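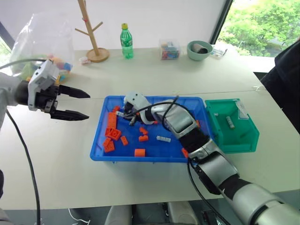
Print this story | E-mail this story

DUNMORE — The two-armed robot at Wuditz's sorting bench is getting a maintenance check every 325 hours, technician Gheorghița Dinu said.

The check takes roughly 4 hours. Dinu goes over the gripper fingers and cables, then runs the arms through practice picks with toy blocks before the cell returns to regular work.

Cable wear is the main concern — two were replaced in November.

Contact us | Copyright Calholm News | Back to top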